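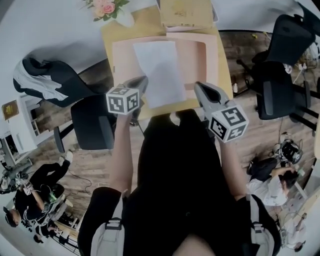 去机器人开放日,能带七岁小孩吗?现场能不能上手?

提问:下个月 Toft 那边有个开放日,报名页上写着“可观摩数据采集,部分时段可体验手持夹爪”,别的什么都没说。我自己是做仓储的,对自动化半懂不懂,主要是儿子迷这个迷得不行,天天拿筷子夹积木给我看……想问问去过的朋友:一、七岁能不能进?二、所谓体验是真让你拿着夹,还是隔着围栏看两眼?三、要待多久,路上单程就得两小时,怕白跑一趟。先谢谢大家!
浏览 1,864

回答一(已采纳)
Salamatu Appiah
我上一场去过,带着侄女,她八岁,门口登记一下就进了,没人拦。不过报名的时候记得把孩子也填上,我当时漏了,在前台补了半天表。

体验是真的让你拿!两只手各握一个夹爪,夹爪上面顶着个白色方块,印着黑白图案,我问了讲解的 Waldemar Sowa,他说那个是用来定位的,手别挡住就行。人还要背个双肩背带,站在桌子边上做动作。我那场的任务是摆弄一张白纸,听着简单吧?我一上手就傻了,纸薄得要命,指尖稍微歪一点就滑走,弄了好几遍才像样。侄女反倒比我稳,气人。

背带对小孩来说偏大,他们给她收到最紧还是往下滑,后来干脆不背,光拿夹爪玩。所以你儿子估计也是这样,提前跟他讲好,免得到时候失望。

对了,地方不大,就是普通房间,桌子椅子那种,别想象成大工厂。地上有线,看着点孩子的脚。我们前后待了一个上午,中间还等了一轮。单程两小时的话,我会报最早那场,下午人多。

回答二
Teodor Zieliński
能去。穿运动鞋。停车在后门,前门那个是隔壁公司的,我被贴过条。

回答三
Senyo Antwi
补充一点,楼上说的体验要看时段,我去年11月那次上午只让看,下午才放人上手,排队叫号。建议打电话问清楚再买票。另外你做仓储的话,可以找他们聊聊抓取软包装的事,我顺嘴问了一句,结果聊得比参观还久,小孩在旁边都快睡着了哈哈。

提问者追评:谢谢各位!已经报了最早一场,孩子也填上了。鞋子收到,停车收到。Salamatu 你说的等一轮,现场有地方坐吗?
Salamatu Appiah 回复:有椅子的,办公椅,带轮子,我侄女转了半天。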